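Basirness Plikard Oval Conference Table — 2 Months In
Posted in: Office Furniture
Reviewed by Dima Matar
Filed in June, updated once

Short version first. Good table. Heavy. Color is more orange than the listing. Delivery was a pain. I'd buy it again at the price we paid and I would not buy it at full list.

Long version, typed between two meetings, so forgive the mess.

What we bought

The Plikard, oval, the large one, in the finish they call Honey. Wood top. Paid $559 on the clearance page. Ours was marked as a return, "may show light handling." It did, a little. One scuff on the underside, which I only know about from being under there with a wrench.

We're a small office in Pristhorpe, upstairs, one decent-sized room and a lot of stuff in it. Before this we had two folding tables pushed together with a gap down the middle that ate pens. So the bar was low. I know that.

We use it every day. Meetings in the morning, then somebody unpacks half a closet onto it and it's a workbench till close.

Delivery

Curbside only. Read that line on the order page twice, I didn't. The driver was friendly and left the boxes on the sidewalk and that was the end of his involvement. The paperwork gave the shipping weight as 200 lb and I believe every pound of it. Split over two boxes, but not split evenly — the top is most of it.

Took 3 of us to get it up the stairs. Me, Kamrul Sikder, and Dwayne Bellamy from the print shop on the ground floor, who got a lunch out of it. The landing turn is where it nearly went wrong. Measure your landing. Not your door, your landing. An oval top has no corners to catch but it has no corners to hold either and cardboard gets slippery when your hands sweat.

Packing itself was fine. Thick foam around the edge, a sheet of plastic film over the finish, hardware in a bag taped to the inside of the box. The tape took a while to find. Look on the short side.

Assembly

Allow an afternoon. The instruction sheet says forty-five minutes. No.

The drawings are OK up to the part where the base goes on, then two steps are squeezed into one picture and the arrows all point at the same bolt. Kamrul worked it out. Do the bolts finger tight first, all of them, then go around again with the wrench. If you tighten as you go the last two holes won't line up and you'll be backing everything out. We backed everything out.

Build it upside down on a blanket. And then you have to flip it, so don't let your helpers leave. Dwayne left. We had to go get him.

Tools in the bag: one hex key, one flat wrench that bent. Use your own socket set if you have one. Everything else was there, with one spare washer.

The color

OK so this is what most people write to me about after I mentioned it in the chair review.

The listing photos show a sort of pale oat color. It isn't that. It's a warm honey-orange, and the orange is not shy. Next to gray carpet it looks warm. Next to our old filing cabinets, which are beige, it looks a bit like a church hall. I've got used to it. Kavinda Pathirana, who shares the room with us, liked it from day one and thinks I'm wrong about the cabinets.

If you're matching to something, ask Basirness for the sample chip. They do send one. Free when I asked, took a week.

Sitting at it

Shape is the best thing about it. The edge just keeps curving so nobody gets stuck at a corner with a table point in the ribs. You can add one more chair than you planned and people shuffle over. With folding tables there was always one person sitting on the crack.

Height is standard. Our chairs with arms go under it if you lower them a notch. The tall drafting stool doesn't, obviously.

The rim is comfortable to lean on. I rest my hand or forearm on it all day and it doesn't dig. That sounds like a small thing till you've worked at a table with a sharp edge.

One complaint: reaching. It's a big oval and the middle is a long way off from wherever you are. Anything put down in the center you either stretch for or get up for. People who have a bowl of mints in the middle of the table will understand. Obaidul Marikar has the longest arms here and has become the one who passes things.

Working on it

Where it earns its money for us. It swallows a job. You can have one pile going at the left end and still have bare wood at the other to write on, or at least you can if the other people are reasonable.

Wobble — very little. None if it's just paper and laptops. If someone leans hard on the long side you feel a slight give. I retightened the base bolts after the first month and it got better. Put that in your calendar.

Noise. Setting anything hard down on it is loud. A mug, keys, a stapler. It's a big flat piece of wood so I dont know what I expected. On calls people can hear it. We put down pads now.

Marks. So far one small dent (dropped hole punch, my fault) and one faint ring from a mug that went away after wiping. Bracelets and watches I was worried about, because a couple of us wear metal ones and drag our wrists around without thinking. Nothing I can find yet. I look at it against the window light every so often and there are some fine hairlines in the finish if you hunt for them, but I can't tell you they weren't there when it came out of the box.

Cables

The Plikard can be ordered with a power module. Costs extra, wasn't offered on the clearance ones, so we went without. Think hard about that if your room is like ours. Cables end up on top and hanging over the edge and they spread. Black cables on an orange table, too, so every single one shows.

We tried clips that stick to the underside. They held for a week and a bit. Then a cable tray from the hardware store, which works fine for the things that live there permanently and does nothing for whatever someone brought in that morning. I've stopped fighting it on work days.

If I was ordering new I'd pay for the module.

Cleaning

Easy. Barely damp cloth, then a dry one, going the same direction as the grain. Skip the spray polish, we tried it once and the paper slid around for two days, plus it left fingerprints everywhere. The warm color hides dust well. Crumbs, no.

We keep a thin white cloth with gray-green stripes on the table more or less all the time. Gets used, gets bunched up, gets used again. Any soft kitchen cloth will do. The scratchy side of a sponge will not, please don't.

Sticky tape residue came off with a plastic card and patience. Kavinda taped a seating plan to it. Once.

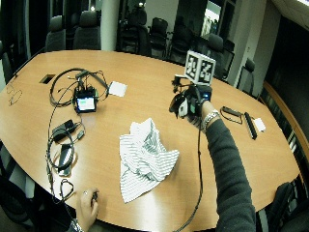
How it compares

Before buying I went to look at two others.

The first was a boat-shaped one, secondhand, from an office that was clearing out. Cheaper. Nicer base. Top had a split in it as long as my hand and the seller wanted cash that day. Pass.

The second was Kamrul's pick, a plain rectangle in white. Brighter, lighter to move, and it would have gone with the cabinets, I'll give him that. But every pen mark would show and we are a messy bunch. Also the legs were at the corners, right where you want your knees.

The Plikard sits between them on price if you catch it on clearance. At full list I think you're better off hunting secondhand for a few weeks.

Basirness support

Wrote to them once, about the bent wrench and the squeezed-together steps in the instructions. Got a reply from someone called Paul the next morning. He sent a new wrench and a PDF of a newer instruction sheet, where the base step is split in two like it should be. So ask for that PDF before you start. It isn't on the product page, I looked again just now and still no.

Didn't try a return. The return terms say original packaging, and our packaging went in the recycling the same afternoon. Keep yours a few days if you have anywhere to put it. We didn't.

Good

The curve, the room it gives you, easy on the forearms
Solid once the bolts are redone
Wipes clean fast
Support that writes back

Not so good

Weight, stairs, curbside delivery
Orange
Loud when you put things down on it
Instructions in the box
Power module not available on clearance

Who should get it

A small office with one room that has to do everything. A club or a class, sure. If you only need somewhere for four people to have coffee, it's way too much table, get the small round one they make.

And check it can get out of the room again if you rent. Ours will have to come apart, I've made my peace with that.

Score: 4 out of 5. Would be a half point more with a decent instruction sheet and somewhere for the cables to go.

Update: a reader asked if the base leaves dents in carpet. Yes. Deep ones. We moved it a foot toward the window last week and the old dents are still there, ice cube trick did about half of it. Felt pads are not included. Hard floor people, get some before you flip it over, its a lot easier to stick them on while the thing is upside down.

Another one asked about leveling feet. It has them, they screw in and out by hand, ours needed two turns on the door side.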